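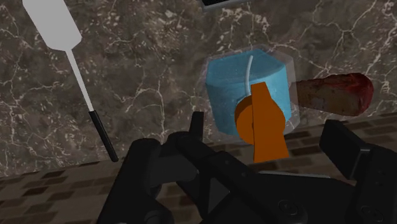 Steering by Hand: Notes for the Temham Talk
Harish Kanaujia, April 2018

Opening

Say hello. Thank Harish Tyagi for the invitation and get the two-Harishes joke out of the way early — he will make it if I don't.

Ask who has ever taught a teenager to park. Wait for the groans. Tell them teaching a robot is similar, except the robot remembers every bad habit and never rolls its eyes.

Two ways to show it

By hand: you hold the arm and walk it through the job. Feels natural. You also learn how heavy an elbow can be.

By remote: you sit at a desk with a controller and the arm copies you. In the simulator nothing breaks, so people get brave. Mention my first day on Wornora: 11 tries at one pickup, 2 worth keeping. Pause here for sympathy.

What the kitchen task looks like

Keep this short. Counter, spatula, bottles, one arm. The operator closes the fingers on the top of the blue bottle, lifts, and carries it clear of the other stuff. Point out that the bottle hangs a little crooked. A person would fix that without thinking. The robot has to be shown, or it will grow up believing crooked is correct. 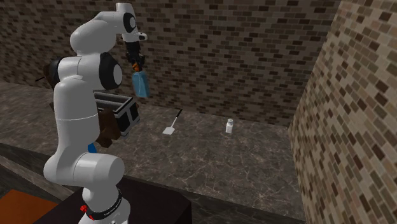
Numbers slide

We recorded 234 demonstrations and threw out more than 70. Somebody will ask why. Answer: hesitation. If I stop in midair to think about lunch, the robot learns to stop in midair. Simetti's version of the rule is "decide, then move." Mine is "eat first."

Do not get drawn into the argument over camera views. Usman ran long on that in October and we lost the coffee break.

Two operators, one job

Tyagi grabs from the top, fast. I creep in from the side like I'm stealing it. Mix our recordings and the arm may split the difference, going for a spot neither of us would pick. Agree on a style before recording. Label who drove.

If time is short, skip to questions. Leave the controller on the table so people can try it — and set the simulator speed to slow first.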